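I bought the Winum finger kit to replace the stock jaws on the pair of arms at our shared workshop. It comes as printed parts: white blocks for the mounts, ribbed orange pads that flex when they close on something, and a bag of screws. Ye-seo Ki and I fitted it over one evening in January.

## Fitting

The instructions are six pages and mostly clear. The screw holes in the white blocks were tight and I had to run a drill bit through them by hand. The slit that takes the pad was fine as supplied. Do the screws up evenly or the pad sits crooked.

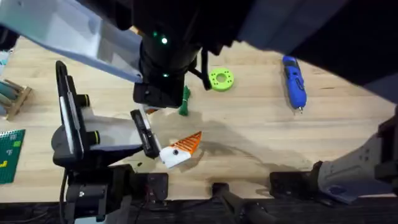
You will want a decent screwdriver and a spare pad within reach. Winum sells pads singly, which I like, though postage from Restodis cost nearly as much as the part.

## In use

Grip is good on soft and odd-shaped things: fabric, cord, small bricks. It is weaker on thin flat parts, and a ring lying flat on the table takes several tries. Handing a part from one arm to the other needs both grippers lined up closely, so allow time for that.
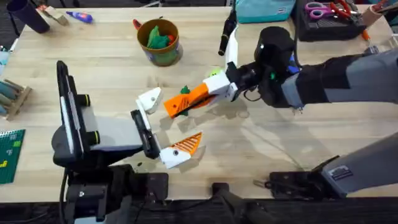

*Page last changed: January, 16:40*

I set the closing force to 40 per cent. At 50 the ribs folded over and the part slid out sideways. Reto Ortner runs his at a lower setting and is happy with it.

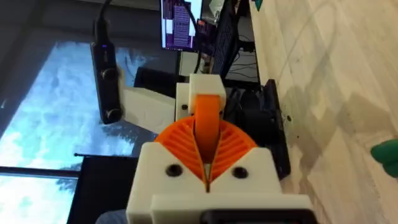

Wear is hard to judge yet. Winum claims 2,000 closes per pad and I am well short of that. The mounts have stayed tight apart from one screw, which I redid with thread lock.

I would buy it again for light work. For anything heavy or slippery, keep the stock jaws in a drawer.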